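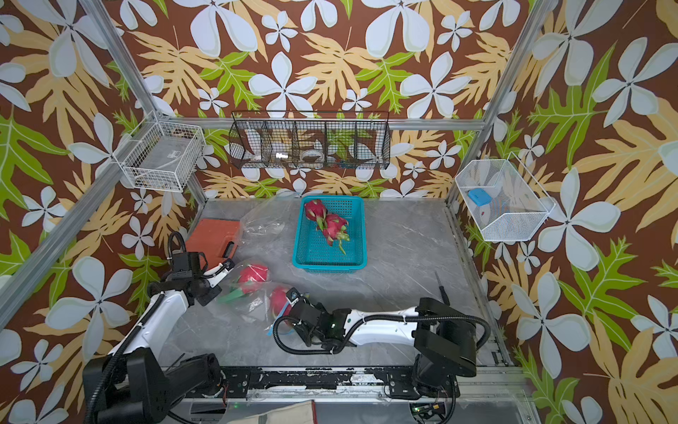
One member said, before we had even got our coats off, that the ramp at the Bilano Street house has changed everything for the family, and that Grandma went down it on her own to fetch the mail. We couldn't have asked for a nicer start to the evening.

Hultora Home Ramps
Minutes of the monthly meeting, December 2023

Welcome. Thank you to everyone who came out in the cold, and to those who sent kind notes and cookies instead. The November minutes were read and approved with one small fix: the handrail at Bilano Street is 18 feet long.

Money. The fall supper sold 52 tickets, and Bando Lumber has very generously given us $1000 in store credit toward decking and posts. A thank-you card went around the table and came back so full of writing that we'll need to tuck a second sheet inside -- please add your name if you missed it.

Waiting list. Four families are waiting. We talked for quite a while about who should come first, and it was agreed to begin with the family on Nzioka Lane, where the back steps are steep and their son's new wheelchair arrives soon.
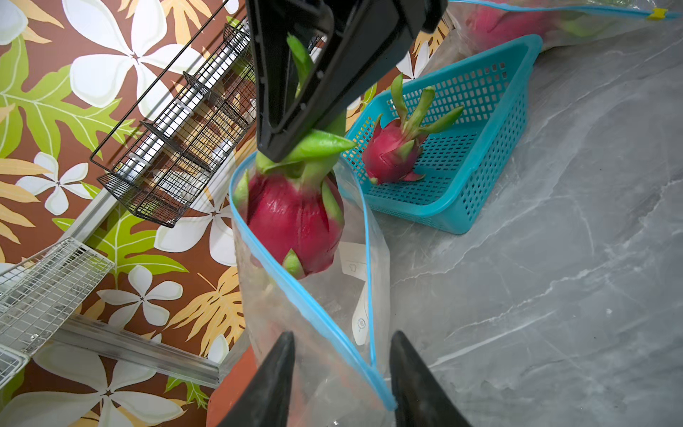
Question from the floor: Does a family have to own the house to get a ramp?
Reply: Renters are welcome too, as long as the landlord signs the permission form before we dig any post holes.

Tools. The big drill is still missing its charger. Please look in your trunks and garages, dear friends, and bring it along to Nzioka Lane if it turns up.

The next meeting will be in the same room, with soup. Meeting closed with warm wishes for the holidays.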